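Zornico Workroom
Home
Garments
Gallery
Care notes
Contact

Gallery: Brown Short-Sleeved Tee, Flat Lay

The tee is the plain base garment in the Dirnow range. It is cut with a set-in short sleeve and a straight hem, and it is the garment we use to check folding and pack dimensions before a new size goes to the packing bench. Packed width is fixed by the mailer, which has a clear opening of 600 mm on the long side.

All garments are laid sideways on the white table, hem to the right. Reference colour is tan-brown. Colour on screen will vary with the monitor, so order a swatch from Dzene if the match is critical.
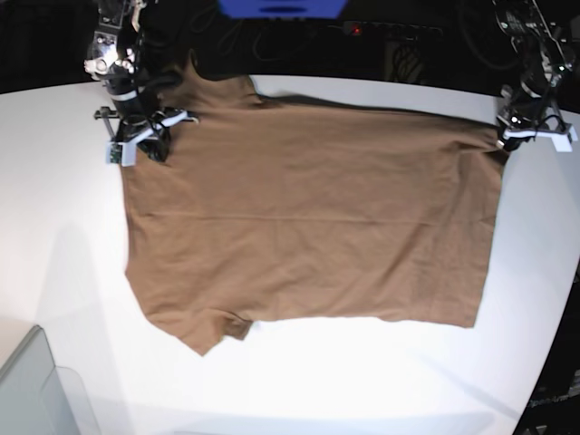
LAY AND SQUARING

The body is spread before any fold is made. The hem should run straight from corner to corner. A slight slant is acceptable at this stage and is taken out when the lower corner is squared. Shoulder and sleeve side to the left, both sleeves clear of the body.

The faint crease across the middle is left alone. Pressing it out adds handling time and the first fold covers it in any case. Ivars Toom has asked for it to be kept as the centring line on all sizes, and the Clulledthorpe bench now works the same way.

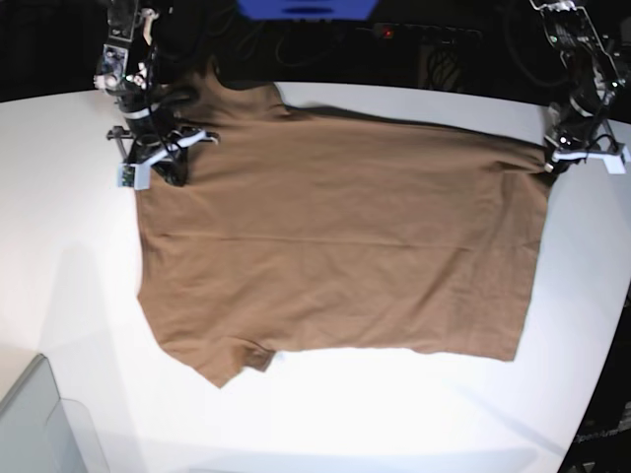 Small ripples in the body are smoothed by hand toward the hem, never toward the neck. Working toward the neck stretches the rib and the neckline sits open once the garment is folded. Sleeves come in after the body is smooth, upper sleeve first.

The current batch is 64 cartons, 1593 pieces in total. Short cartons are labelled on the end panel.
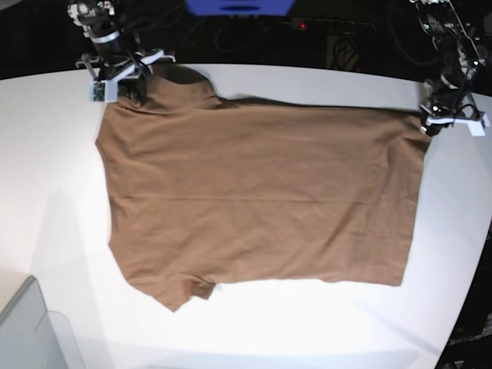 Cuffs are checked for turn-under before folding. A cuff folded under itself leaves a ridge that prints through the front panel when stacked. Open it, flatten it, then bring the sleeve in.

Fold sequence: sleeves, sides to centre, hem to shoulder in two moves. Finished packs go face up. Abimbola Olaniyan keeps the fold card for each size; revised cards for the long-body version are due in February.

Next gallery: Long-Sleeved Tee
Back to Garments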